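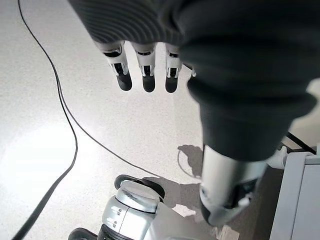 Die unterste Schublade gehört zum Plan

Wer in einer Praxis, einem Pflegeheim oder einer Schule nach Verbandmaterial fragt, wird meistens zu einem Wagen geschickt. Er ist weiß, hat Rollen und mehrere Schubladen. Oben liegt, was täglich gebraucht wird. In der Mitte liegt, was wöchentlich gebraucht wird. Und unten liegt der Rest.

Um diesen Rest geht es mir. Ich habe zwölf Jahre lang Materialbestände in kleinen Einrichtungen betreut, erst in Arztpraxen, später in Wohngruppen und in der ambulanten Pflege. Die oberen Schubladen waren fast überall in Ordnung. Die unterste war es fast nie. Angebrochene Schachteln lagen neben einzelnen Pflasterpackungen, dazwischen Kleinteile, die irgendwann aus einer Verpackung gefallen waren. Man findet dort auch Dinge, die in keiner Bestandsliste stehen.

Üblicherweise wird das dem Personal angelastet. Es heißt dann, man müsse eben sorgfältiger einräumen. Ich halte das für falsch. Eine Schublade ohne Einteilung und ohne Beschriftung kann niemand dauerhaft ordentlich halten. Jedes Öffnen und Schließen schiebt den Inhalt ein Stück weiter, bis die Hälfte der Fläche leer ist und sich auf der anderen alles drängt.

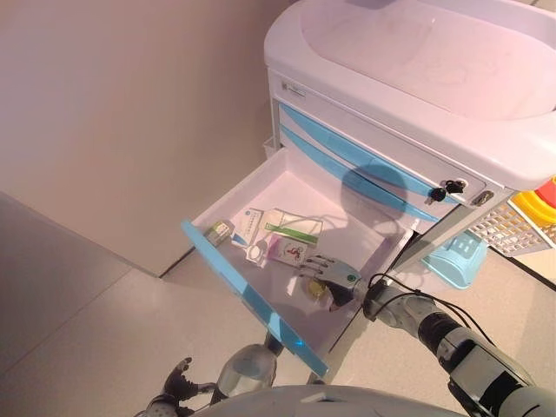 Kleinpackungen in einer flachen, offenen Schublade. Der Schlüssel steckt weiter oben.

Das zweite Problem ist die Höhe. Für die unterste Schublade muss man sich bücken oder hinhocken. Von oben sieht man nur Kartonseiten, und ob eine Schachtel noch voll ist, merkt man erst in der Hand. Wer es eilig hat, greift hinein, nimmt das Passende und drückt die Schublade mit dem Knie zu. So wird gearbeitet, und eine Ordnung, die damit nicht rechnet, hält keine Woche.

Die Hersteller helfen wenig. In den Katalogen sind die Wagen leer abgebildet oder mit gleich großen Schachteln gefüllt, die alle dieselbe Farbe haben. In der Wirklichkeit hat jede Packung ein anderes Format. Der Wagen Linero, den wir in Pendoton angeschafft haben, kostete 415 Euro. Die Trennstege für die Schubladen waren darin nicht enthalten. Ein Satz kostete 54 Euro extra und passte nur in die oberen Fächer. Für unten sollten wir uns etwas überlegen, sagte man uns am Telefon. Wir haben dann flache Kunststoffschalen aus dem Haushaltswarenladen genommen. Sie halten bis heute.

Dann das Schloss. Fast jeder Wagen hat eines, und fast immer steckt der Schlüssel, oft gleich der Ersatzschlüssel am selben Ring. Ich verstehe, warum. Ein abgezogener Schlüssel liegt in einer Kitteltasche, und die Kitteltasche hat um 14 Uhr Feierabend. Trotzdem muss man sich entscheiden. Entweder der Inhalt muss verschlossen sein, dann braucht der Schlüssel einen festen Platz außerhalb des Wagens und jemanden, der dafür zuständig ist. Oder er muss es nicht sein, dann gehören Arzneimittel auch nicht hinein. Ein Schloss mit steckendem Schlüssel beruhigt höchstens bei der Begehung.

Mein Vorschlag ist schlicht. Die unterste Schublade wird geplant wie jede andere. Sie bekommt eine Aufschrift, und zwar eine genaue. »Diverses« ist keine. Hinein kommt nur eine Sorte Material, am besten große, leichte Packungen, die man auch von oben erkennt: Kompressen, Nachfüllkartons, Handschuhe. Kleine Schachteln gehören auf Hüfthöhe. Was bei der Kontrolle übrig bleibt und keinen Platz hat, wird entsorgt oder zurückgegeben, am selben Tag.

Der Einwand kommt immer: Man brauche doch eine Stelle für Einzelstücke. Das stimmt, aber eine Schale reicht dafür, und sie darf ruhig klein sein. Ist sie voll, wird aussortiert. In Vallejo haben wir das im März eingeführt. Die erste Durchsicht hat einen ganzen Vormittag gedauert, die folgenden waren neben dem normalen Betrieb zu schaffen. Weggeworfen wurde anfangs viel, vor allem Packungen mit abgelaufenem Datum. Ärgerlich war das schon, denn manches davon hatten wir in der Zwischenzeit neu bestellt.

Genau hier liegen die Kosten. Über den Preis eines Wagens wird lange gesprochen, über doppelt gekauftes Material kaum. Es taucht in keiner Rechnung als eigener Posten auf. Auch Bestellprogramme wie Zodora, mit dem wir seit einiger Zeit arbeiten, ändern daran nichts, solange lose Einzelpackungen nicht erfasst werden. Das Programm kennt den Karton, den man eingebucht hat. Die drei Pflasterbriefchen ganz unten kennt es nicht.

Ich würde deshalb bei jeder Neuanschaffung zuerst die unterste Schublade herausziehen und fragen, was dort liegen soll. Gibt es darauf keine Antwort, genügt vermutlich ein Wagen mit einer Schublade weniger.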